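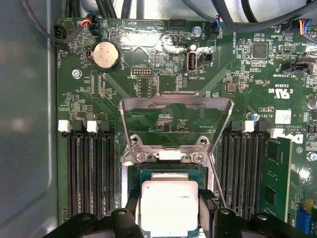 CPUを外す手を、機械に教える

中古ワークステーションの再生工場で始まった「手取り足取り」の授業

CPUの交換をしたことのある人なら、あの緊張を覚えているはずだ。レバーを起こし、金属のロードプレートを開け、ヒートスプレッダの縁を指先でつまんで、まっすぐ上へ。傾けたらソケットのピンが曲がる。曲がれば、その基板はたいてい部品取り行きになる。

この数秒の動作を、ロボットに覚えさせている人たちがいる。法人向け中古パソコンの再生を手がけるモーザー(Moser)の作業場を訪ねたのは6月27日、朝から蒸し暑い金曜日だった。工具の棚が並ぶ通路を抜けた奥に、二本指の黒いグリッパーをつけたアームがあり、その手前の椅子でボーンソン・スリスックさんが操作用の小さなアームを握っていた。手元を動かすと、向こうの大きいほうも同じように動く。

「最初の一週間は、とにかく肩が凝りました」とスリスックさんは笑う。もともとは基板の検査が専門で、ロボットに触れたのはこの3月が初めてだという。「自分の手なら考えずにできることが、アーム越しだと全部ばらばらになるんです。寄せる、止める、閉じる、待つ、上げる。ああ、自分はこんなにいろいろやっていたのかと」

この発見が、見ている側にもたまらなく面白い。隣で眺めていると、スリスックさんがグリッパーを下ろす前に、必ずほんの少し手首を回しているのに気づく。聞いてみると本人は知らなかった。記録を見返したら、どの回にもその癖が入っていた。腕のいい職人の手癖が、そのままデータになって残っているのだ。

教え方は二通り

作業場では二つの教え方を使い分けている。ひとつが今の遠隔操作。もうひとつは、アームの力を抜いて人が直接つかみ、正しい道筋をなぞらせるやり方だ。習字の先生が後ろから筆に手を添える、あれを思い浮かべてもらえばいい。

直接つかむほうが早く覚えられそうなものだが、システムの設計を担当するテレジア・ターラーさんによれば、細かい作業では遠隔操作に分がある。人がアームを抱え込むと、手首のカメラに自分の指や袖が入ってしまう。学習に使うのはロボットの目で見た映像だから、本番では見えないはずの指が映っていては困る、というわけだ。

その手首カメラの映像を見せてもらった。これがいい。画面いっぱいに緑の基板が広がり、ソケットの上でロードプレートが口を開け、下から伸びた二本の黒い指がCPUを両側から挟むように構えている。メモリースロットの列が左右にあって、右端には緑のモジュールが一枚。基板にはDellのロゴと「COPYRIGHT 2009」の文字も読める。十数年前の設計を、今の機械が自分の手元としてのぞき込んでいるのだ。自作パソコンに夢中だった身としては、もうこれだけで一時間は見ていられる(実際、かなり長居をした)。

ターラーさんが指さしたのは、ヒートスプレッダだった。「銀色の面は照明ひとつで見え方が変わります。人間は『光っているな』で済ませますが、学習中のモデルには別の物に見えかねない。だから照明の角度を変えて、何度も同じことをやってもらいます」

古い機種ならではの難しさもある。ソケットのまわりにはケーブルが多い。赤や黄や青の細い線、黒い太い束。取り回しは前の持ち主や保守担当者の流儀しだいで、同じ型番を二台並べても同じ景色にはならない。コンデンサの頭も、コネクタのラッチも、指がぶつかればただでは済まない。決まった座標へ動くだけの機械では、ここで手が止まる。人が見せた手本から動きを学ばせる意味は、まさにそこにある。

失敗も手本のうち

これまでに記録した手本は739回。そのうち学習に使ったのは474回で、残りは照明の設定ミスや記録の途切れなどで外したものだ。ただし、うまくいかなかった回をすべて捨てているわけではないと聞いて、思わず身を乗り出した。

たとえば、つかみそこねて指が滑り、いったん上がって位置を直し、もう一度つかむ。見た目には不格好だが、ターラーさんはこういう回を歓迎する。完璧な手本ばかりを見て育ったモデルは、少しでもずれると立て直し方がわからない。そこでスリスックさんには、わざと数ミリずらした位置から始めて、落ち着いて戻る手本も頼んでいる。

「これが意外に難しい。わざと下手にやろうとすると、体が嫌がるんですよ」

手本を見せる人は、もう一人いる。再生ライン歴11年のノートブルガ・ハウザーさんだ。スリスックさんが静かに寄せて長く待つのに対し、ハウザーさんは迷いがなく速い。二人の記録をそのまま混ぜたら、初期のモデルは指を下ろしかけては止まり、また下ろすという、なんとも優柔不断な動きをしたそうだ。今は閉じる前に一拍おくことだけを二人の約束にして、あとはそれぞれの流儀に任せている。

ハウザーさんに、機械に自分の技を渡すのは寂しくないかと尋ねてみた。少し考えて、こう返ってきた。「CPUを抜くのが好きでこの仕事をしてきたわけじゃないの。死んだと思われた機械が起動する、あの瞬間が好きなのよ。抜くほうは任せて、そっちをたくさん見たいわ」

試験を見る

昼過ぎ、人が操作アームから手を離した状態での試験に立ち会った。練習用の基板が固定され、ターラーさんが画面のボタンを押す。アームが動き出した。速くはない。むしろじれったいほどだ。ところが、指が下りる直前に、手首がほんの少し回った。

スリスックさんの癖だ! 声を上げたのは筆者だけではなかった。

指が閉じ、一拍おいて、CPUがまっすぐ上がる。トレイに置かれるまで、作業場の誰もしゃべらなかった。続けて80回の試験が組まれていて、夕方まで見届けることはできなかったが、途中で一度、アームがつかみ直してから持ち上げる場面があった。あの不格好な手本が、ちゃんと効いているように見えた。

次の課題は、外すより難しい「載せる」ほうだという。切り欠きの向きを合わせ、水平に下ろし、押さずに離す。指先に頼る部分がぐっと増える。スリスックさんはもう練習を始めていて、帰りぎわに振り返ると、また操作アームを握って背中を丸めていた。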